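뚜껑 있는 원통형 보관 용기

원통형 보관 용기는 옆면이 둥글게 이어지고 위아래가 납작한 통을 통틀어 부르는 말이에요. 부엌에서는 쌀이나 잡곡, 설탕, 국수 같은 마른 식재료를 담고, 욕실에서는 화장솜이나 면봉을 담고, 책상 위에서는 클립이며 고무줄이며 이름 모를 나사 같은 것들이 들어갑니다. 우리말로는 그냥 '통'이라고 부르는 경우가 제일 많고, 재질에 따라 양철통, 유리통, 플라스틱통으로 나누기도 하지요. 저는 이 항목을 맡으면서 집에 있는 통을 전부 식탁에 꺼내 놓고 썼는데, 꺼내고 나니 저녁을 먹을 자리가 없더라고요.

이름에 대하여

'통'이라는 말은 쓰임이 워낙 넓어서 사전처럼 딱 자르기가 어렵습니다. 네모난 것도 통이고 둥근 것도 통이고, 김치를 담아도 통, 물을 담아도 통이니까요. 그래서 이 항목에서는 뚜껑이 있고, 단면이 원에 가깝고, 한 손이나 두 손으로 들 수 있는 크기의 것만 다루기로 했어요. 장독이나 드럼통처럼 혼자 들기 어려운 것은 빠집니다. 컵도 빠지고요. 뚜껑 달린 텀블러는 어떻게 하느냐는 질문을 편집 회의에서 받았는데, 그건 마시는 그릇이라고 우겨서 겨우 뺐습니다.

어릴 때 저희 집에서는 과자가 들어 있던 둥근 양철통을 모두 '반짇고리'라고 불렀어요. 안에 실이 들어 있든 단추가 들어 있든 영수증이 들어 있든 상관없이요. 이런 식으로 내용물의 이름이 그릇의 이름이 되는 일은 꽤 흔해서, 분유통에 콩을 담아 두고도 계속 분유통이라고 부르는 집이 많을 겁니다. 우리 집만 그런가요?

모양과 구조

기본 구조는 단순합니다. 몸통, 바닥, 뚜껑. 몸통은 곧게 올라가는 것도 있고 위로 갈수록 살짝 벌어지는 것도 있는데, 벌어지는 쪽은 빈 통끼리 포개 넣을 수 있어서 보관할 때 편해요. 대신 선반에 나란히 놓으면 아래쪽에 빈틈이 생깁니다. 곧은 통은 그 반대고요. 저는 곧은 쪽을 더 좋아하는데, 안쪽을 닦을 때 행주가 막힘없이 쭉 내려가는 느낌이 좋아서예요(이건 백과사전에 쓸 얘기가 아닐지도 모르지만 일단 적어 둡니다).

모서리 처리도 눈여겨볼 만합니다. 윗면과 옆면이 만나는 자리를 각지게 두면 선이 또렷해 보이고, 둥글게 굴리면 손에 닿는 느낌이 부드러워져요. 둥글린 모서리는 닦기도 수월하지요. 각진 모서리에는 먼지가 줄처럼 끼는데, 가스레인지 옆에 두면 그게 기름때로 변합니다. 면봉으로 파내 본 분은 아실 거예요.
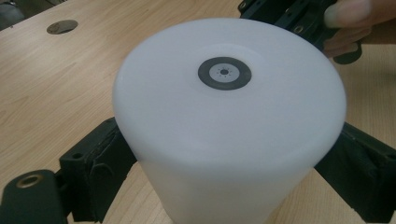 유즈키 나가노

반투명한 흰 플라스틱은 이런 통에서 제가 가장 좋아하는 재질이에요. 표면이 무광이라 번들거리지 않고, 빛이 지나가는 자리는 은은하게 밝아집니다. 사진 속의 통도 옆면 왼쪽은 조금 밝고 오른쪽 아래는 그늘이 져 있는데, 흰 물건 하나에 흰색이 이렇게 여러 가지로 들어 있다는 게 저는 볼 때마다 좋더라고요. 윗면 가운데쯤에는 진한 회색 테를 두른 작고 둥근 표시가 있습니다. 테 안쪽은 옅은 회색이고, 한가운데에 까만 점이 있고, 점 둘레로 짧은 눈금 같은 선이 햇살처럼 퍼져 있어요. 편집부의 사마 아므라니는 이 부분을 보고 "작은 해"라고 불렀는데 저도 그 말이 마음에 들어서 그대로 씁니다.

윗면이 평평하다는 점도 중요합니다. 평평하면 위에 뭔가를 올릴 수 있고, 올릴 수 있으면 반드시 올리게 되거든요. 저희 집 부엌에서는 통 위에 통, 그 위에 또 작은 통이 올라가 있고 맨 꼭대기에는 병따개가 얹혀 있어요. 맨 아래 통을 열려면 위의 것을 다 내려야 하니 결국 맨 아래에는 잘 안 쓰는 것이 들어가게 됩니다. 지금은 당면이에요.

재질

플라스틱

가볍고, 떨어뜨려도 잘 깨지지 않고, 값도 부담이 적어요. 투명한 것과 반투명한 것, 불투명한 것이 있는데 셋은 쓰임이 조금씩 다릅니다. 투명한 통은 남은 양이 바로 보여서 장보기 전에 편하고, 불투명한 통은 선반이 정돈되어 보이고, 반투명한 통은 그 사이 어디쯤이에요. 안에 든 것의 윤곽은 짐작할 수 있지만 색은 흐려져서, 검은콩과 팥을 똑같은 반투명 통에 담아 두면 어두운 찬장 안에서는 꽤 헷갈립니다. 팥밥을 하려다 콩밥을 한 적이 있어요. 맛은 괜찮았습니다!

플라스틱의 약점은 냄새와 물드는 것이지요. 고춧가루나 카레 가루를 담았던 통은 여러 번 씻어도 흔적이 남는 일이 많습니다. 표면에 잔흠집이 생기면 그 틈으로 색이 더 잘 배어드니까 거친 수세미는 피하는 게 좋아요. 또 플라스틱이라고 다 같은 플라스틱이 아니어서, 뜨거운 것을 담아도 되는지, 식기세척기에 넣어도 되는지는 바닥이나 포장에 적힌 표시를 확인해야 합니다. 식품용인지도 꼭 보시고요.

유리

냄새가 배지 않고 속이 훤히 보입니다. 무겁고 깨질 수 있다는 것은 다들 아실 테고, 의외로 불편한 점은 소리예요. 유리통이 여러 개 든 서랍을 밤에 열면 온 집안이 다 압니다. 저는 유리통 사이사이에 얇은 행주를 한 장씩 끼워 두고 있어요. 보기에는 별로지만 조용해요.

금속

양철이나 스테인리스로 만든 통은 빛을 완전히 막아 주기 때문에 차나 커피를 담는 데 많이 씁니다. 양철은 물기가 남으면 녹이 슬기 쉬우니 씻은 뒤에는 마른 천으로 바로 닦아 주세요. 특히 뚜껑 안쪽의 접힌 부분! 거기서부터 녹이 시작되는 것을 저는 여러 번 봤습니다. 찻잎을 담는 통은 뚜껑이 이중으로 된 것도 있는데, 속뚜껑을 빼다가 기세 좋게 찻잎을 날려 본 경험이 저만의 것은 아닐 거라고 믿어요.

나무와 도자기

나무통은 가볍고 손에 닿는 느낌이 따뜻하지만 젖은 것을 담기에는 맞지 않는 경우가 많고, 물로 씻은 뒤에는 그늘에서 충분히 말려야 합니다. 도자기 통은 소금 단지로 오래 사랑받아 왔지요. 뚜껑이 그냥 얹히기만 하는 것이 많아서 밀폐가 필요한 재료에는 어울리지 않아요. 대신 요리하다 젖은 손으로 집어도 뚜껑이 쉽게 열립니다. 미츠코 츠치야 선생님께 요리를 배울 때 선생님의 소금 단지가 딱 그랬는데, 뚜껑 꼭지가 닳아서 반들반들했던 것이 지금도 기억나요.

뚜껑의 종류

뚜껑은 크게 돌려 닫는 것, 눌러 끼우는 것, 그냥 얹는 것으로 나눌 수 있고, 여기에 걸쇠로 조이는 것이 더해집니다. 돌려 닫는 뚜껑은 꽉 닫히는 대신 나사산에 가루가 끼어요. 설탕이 끼면 정말 안 열립니다. 이럴 때는 재질이 견디는 범위에서 뚜껑 쪽에 따뜻한 물을 흘려 주면 굳은 설탕이 풀리는데, 유리통은 갑작스러운 온도 차이에 금이 갈 수 있으니 미지근한 물부터 시작하세요.

눌러 끼우는 뚜껑은 한 손으로 닫을 수 있는 게 장점이고, 오래 쓰면 헐거워지는 것이 단점이에요. 안쪽에 고무나 실리콘 테가 둘린 것은 그 테만 빼서 씻을 수 있는지 살 때 확인해 보세요. 테를 못 빼는 뚜껑은 그 틈을 씻기가 영 까다로워요.

그냥 얹는 뚜껑은 이야기할 것이 별로 없네요. 편합니다. 넘어지면 쏟아지고요.

크기와 담는 양

쌀처럼 많이 쓰는 것은 큰 통에, 향신료처럼 조금씩 쓰는 것은 작은 통에 담는다는 것이 상식인데, 실제로는 봉지 하나가 통째로 들어가느냐가 훨씬 중요합니다. 통이 봉지보다 아주 조금 작으면 나머지를 고무줄로 묶어 따로 보관해야 하고, 그 고무줄 묶은 봉지는 찬장 뒤로 넘어가서 다음 대청소 때까지 안 나와요. 그러니까 통을 사기 전에 자주 사는 봉지의 용량부터 보시길 권합니다. 다만 같은 200그램이라도 볶은 깨와 마른미역은 부피가 전혀 다르니까 무게만 보고 고르면 안 돼요. 저는 미역 때문에 한 번 크게 당했습니다. 욱여넣은 미역이 다 부서져서 한동안 미역 가루로 국을 끓였어요.

둥근 통은 네모난 통보다 자리를 더 차지한다는 말도 자주 나옵니다. 나란히 놓으면 사이사이에 틈이 남으니까 맞는 말이에요. 그렇지만 둥근 통은 어느 방향으로 놓아도 모양이 같고, 속에 구석이 없어서 숟가락이 바닥까지 잘 닿고, 꺼낼 때 옆 통에 걸리지도 않지요. 선반 깊숙한 곳에는 네모난 통을, 매일 손이 가는 앞줄에는 둥근 통을 두는 식으로 섞어 쓰는 집도 많습니다.

잡는 방식

둥근 통은 손잡이가 없는 것이 보통이라 옆면을 양쪽에서 감싸 잡게 됩니다. 지름이 손 한 뼘보다 작으면 한 손으로 충분하고, 그보다 크면 두 손이 필요해요. 무광 표면은 매끈한 유광 표면보다 덜 미끄럽게 느껴진다는 분이 많은데, 손에 기름이 묻었을 때는 둘 다 똑같이 위험합니다. 뚜껑만 잡고 드는 버릇은 고치는 편이 좋아요. 야오와락 빤야시리가 현미로 저희 집 부엌 바닥을 덮은 것도 뚜껑만 잡았기 때문이었거든요. 냉장고 밑에서 지난 7월까지도 현미가 나왔습니다.

씻기와 말리기

처음 산 통은 중성세제로 한 번 씻어서 완전히 말린 뒤에 씁니다. 마른 재료를 담는 통이라면 이 '완전히'가 핵심이에요. 바닥 모서리에 남은 물 한 방울이 소금을 돌덩이로 만듭니다. 엎어서 말리면 안에 김이 갇히니까, 물이 빠질 때까지만 엎어 두었다가 바로 세워서 속까지 바람이 통하게 해 주세요. 뚜껑은 따로 말리고요.

내용물이 떨어졌을 때 씻지 않고 새것을 그 위에 붓는 것은 다들 한 번쯤 하는 일인데, 그러면 오래된 것이 바닥에 계속 남습니다. 도저히 씻을 시간이 없는 날에는 남은 것을 그릇에 덜어 내고, 새것을 먼저 붓고, 덜어 낸 것을 맨 위에 얹으면 돼요. 마른행주로 속을 한 번 훔치는 것만 해도 훨씬 낫습니다.

냄새가 남은 플라스틱통에는 베이킹소다를 푼 물을 담아 하룻밤 두는 방법이 널리 쓰여요. 햇볕에 내놓는 방법도 있는데, 너무 오래 두면 재질에 따라 색이 누렇게 변할 수 있으니 저녁에는 꼭 들여놓으세요. 저는 베란다에 내놓고 까맣게 잊어버려서 통 하나를 크림색으로 만들었습니다.

이름표 붙이기

통이 같은 모양으로 늘어날수록 이름표가 필요해집니다. 뚜껑에 붙이느냐 몸통에 붙이느냐로 의견이 갈리는데, 서랍에 넣고 위에서 내려다본다면 뚜껑, 선반에 올려 두고 앞에서 본다면 몸통이 맞아요. 뚜껑에 붙이면 뚜껑이 서로 바뀌는 순간 모든 것이 엉망이 된다는 점은 알아 두시고요. 조엘 아운은 몸통에 내용물 이름을 쓰고 바닥에 담은 날짜를 적은 종이테이프를 붙이는데, 저도 그 방법을 따라 하고 있습니다. 제 밀가루 통 바닥에는 지금 '3월 19일'이라고 적혀 있어요. 연도를 안 적은 것이 좀 걸리네요.

종이테이프는 떼기 쉬운 대신 씻을 때 젖어서 너덜너덜해지고, 비닐 스티커는 오래가는 대신 끈적한 자국이 남습니다. 자국에는 식용유를 조금 발라 두었다가 세제로 닦아 내면 대체로 지워져요.

다시 쓰기

다 쓴 통에 다른 것을 담는 일은 이 물건의 역사에서 빼놓을 수 없는 부분입니다. 과자통이 반짇고리가 되고, 커피통이 연필꽂이가 되고, 뚜껑을 잃어버린 통은 화분 받침이나 국자꽂이가 되지요. 한 가지만 조심하면 됩니다. 세제나 약품이 들어 있던 통에는 먹을 것을 담지 마세요. 아무리 깨끗이 씻었어도요. 반대로 음식이 들어 있던 통에 세제를 옮겨 담는 것도 위험해요. 다른 식구가 열어 보고 먹는 것인 줄 알 수 있으니까요.

짝을 잃은 뚜껑은 어떻게 하느냐. 저는 상자에 모아 두고 있는데 지금 세어 보니 31개입니다. 맞는 통이 하나쯤은 나타날 것 같아서 못 버리고 있어요. 지름이 비슷해 보여도 돌려 닫는 뚜껑은 나사산이 맞아야 하니 짝을 찾을 확률은 높지 않습니다. 작은 화분 밑에 받치거나, 싱크대 옆에서 숟가락을 잠깐 내려놓는 접시로 쓰면 의외로 쓸모가 있어요.

같이 볼 만한 항목

밀폐 용기, 반짇고리, 소금 단지, 쌀통, 찻통, 찬장 정리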